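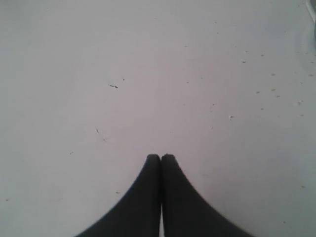

Bivirex Teach Kit for Trisar arms

Show the arm the job once, twice, as many times as it takes. Save the good ones. Kit goes on the arm you already have, no new controller needed.

Two ways to teach, both in the box:

By hand. Hold the grip ring, squeeze the switch, the joints go soft and you walk the arm through the task. Let go of the switch and it holds where it is.

By remote. Small desk leader with the same joint layout as the arm. Move the leader, arm follows. Trigger opens and closes the fingers. Better for long jobs and for anything where your own hand would block the wrist camera.

You can switch from one to the other in the middle of a take. The recorder puts a mark in the file where you did it.

What's in the kit

Grip ring with hold-to-move switch
Desk leader, 2 m cable
Wrist camera and bracket
Black finger set, rounded tips
Foot pedal, start / stop / throw away
Recorder software, license for one arm
Hex keys, screws, spare screws

Not in the kit: the arm, the table, the PC. Stand for a second camera is sold separately (see Mistau stand, bottom of page).

What the wrist camera sees

Fingers come in from the bottom of the picture, table above them. Set the bracket so both tips show with plenty of surface ahead of them. Too much finger and you lose the part you are reaching for. Too little and you can't tell when they close.

Check it with the fingers shut before every session. Takes a minute. If the tips have wandered to one side, the bracket has slipped, so loosen, square it up, tighten, check again. Do this before recording anything you want to keep – a shifted camera halfway through a set is a pain to sort out later.

Pale tables are fine. Dark fingers show up well against them. Crumbs and specks on the surface do get recorded along with everything else, so wipe down between takes or leave it alone the whole day. Pick one. Mixing the two gives you sets that don't match.

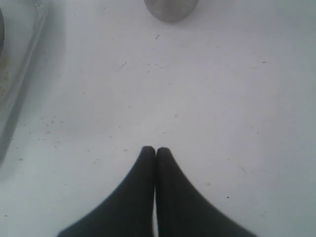
Wrist camera, fingers closed. Container on the left, gray cylinder ahead.

Recording a take

Press the pedal once. Light on the grip ring goes green. Do the task. Press again to stop. Long press throws the take away and you start over, no menu.

Each take saves wrist video, joint positions, finger opening and the pedal marks, all on one clock. Side view too if you have a second camera plugged in. Files are named by task and take number. Rename the task before you start, it is slow to do afterwards.

Playback is right there in the recorder. Run it at low speed first with a hand on the stop button. Then full speed. Playback repeats the motion as taught, it does not look at the camera, so parts have to be where they were when you taught it. If you are training a model on the takes instead, move the parts around between takes. On purpose. Small moves, then bigger ones.

Tips from our own bench

We teach a lot of small lab-type jobs on this. Lifting, tipping, working at a sieve, setting things down in trays. What we'd pass on:

Slow down near rims. A finger going down inside a metal rim needs room on the way in and on the way out, and people forget the way out.

Pause before closing the fingers. Half a breath. Gives you a clean spot to trim to.

Same person for a whole set if you can manage it. Two people teach two diferent motions, every time.

Keep cables below the wrist and give them slack. Run the arm through its full reach with the motors soft before you record.

Don't fix mistakes mid-take unless you want the fix learned. Sometimes you do! Tag those takes "recover" so they can be pulled out.

For our last sieve set in August we kept 184 takes and threw away 17. Most of the thrown ones were bad starts, pedal pressed before the operator was ready.

Side view

Wrist camera alone is OK for picking up and putting down. For anything with height in it, get a side view. From the wrist a fingertip just over the mesh and a fingertip touching the mesh look nearly the same. From the side you have a much better chance of telling them apart.

Put the second camera low and off to one side so the arm doesn't cover the work. You want the gripper, the part, and enough table around both to read the spacing. A shiny steel rim will throw bright streaks, so turn the exposure down a notch before you blame the camera. Lock it after that. Auto exposure hunts every time the arm swings across.
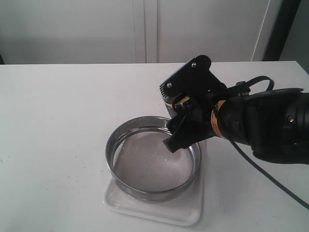 Can I teach by remote from another room?
The desk leader has to be plugged into the same PC as the arm, and the operator has to be able to see the arm directly. Network control is not supported on this kit.

Can I edit a take after I save it?
You can trim the start and the end, and split it at a pedal mark. Anything in the middle has to be taught again.

Which software reads the files?
Recorder exports plain CSV for joints and MP4 for video. Shawky users can open the takes folder as is, there's an import button under Tools.

Fit and setup

Fits Trisar arms with the round wrist flange. Older square flange needs the adapter plate, ask before you order. Install is four screws for the ring and two for the camera bracket. Leader plugs in by USB. Calibrate once after install: hold the leader in its parked pose, press the pedal 3 times, wait for the tone.

Recalibrate if you swap fingers or drop the leader. Yes it happens.

Safety bits

Stop button within reach of whoever is teaching. Always. Soft joints still have weight, so support the arm when you first squeeze the switch, espescially stretched out. Keep other people back from the table while somebody is driving from the leader. Playback speed is limited until you enter the PIN, leave it that way for new tasks.

Ordering

Teach Kit, full: part BVX-T
Leader only: part BVX-L
Finger set, black, spare pair: part BVX-F
Adapter plate, square flange: part BVX-A
Mistau side camera stand: part MST-S

Spare fingers ship from stock. Leaders are built to order, ask for a current lead time. Send us your arm model and serial with the order or we will just have to write back for it.

Page updated January 11, 2023. Part numbers changed on the finger sets, old ones still work at checkout.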